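Unit 7: Looking at a gripper kit before you buy it

Notes by Zubaida Naqvi, for the course Applied Automation

In this unit we study one product as a case, the Telora sorting kit. The kit is sold by Szekeres, and it is meant for small workshops which want to sort mixed electrical goods without building a cell from zero. Please read these notes before the practical hour.

What is in the kit

The kit has a two-jaw gripper, a small camera for the wrist, a mounting plate, cables and a license for the teaching software. The arm is not included. The price in our offer is 3,000 euros, and the license must be renewed after 2 years. Students often forget the second part when they compare offers, so write it in your table from the beginning.

How the offer describes the work

The seller says that the kit can pick "any household item of moderate size". This sentence is too wide to test. For our purpose we make it narrower: power strips, plugs, adapters and cords, lying in mixed order on a hard surface. Such goods are difficult in an interesting way. The body is stiff, the cord is soft, and both belong to the same object.
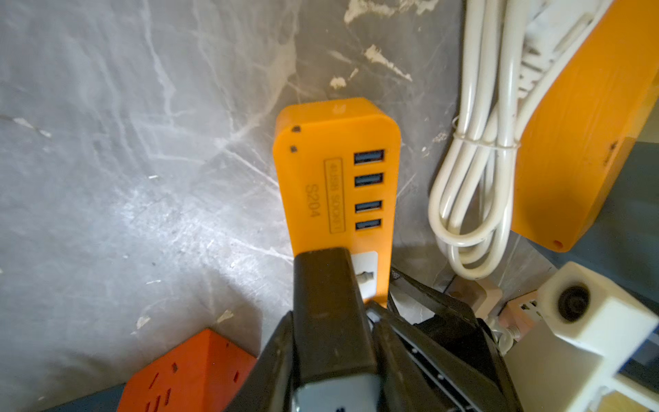 A grasp on the body of a strip needs a decision about the approach. If the strip lies flat, the jaws can close over its narrow width. If it stands upright, the arm must come from another side, and a finger can easily cover the sockets or the label that the camera should read. The Telora software allows you to set the approach by hand for each class of object. It also has an automatic mode — I advise you to try the manual one first.

Results from the trial in July

Our partner workshop, Uklow, ran the kit for 16 days and recorded 1,741 picks. More than half of the failed picks were with cords. The software counted a pick as good when the jaws closed on something, even if the object was dropped later. You should therefore ask every seller what the word "success" means in their report.

Comparison with the Husa gripper

The Husa gripper has softer fingers and costs less, but it comes without a camera. Changing the fingers takes longer, and the manual is short.

Task for the practical hour

Work in pairs. Choose one object class and write a test rule for it: starting position, approach, what counts as a good pick, and when to stop. Then read the Telora offer again and mark each claim which your rule can check. Bring the marked copy to the next class.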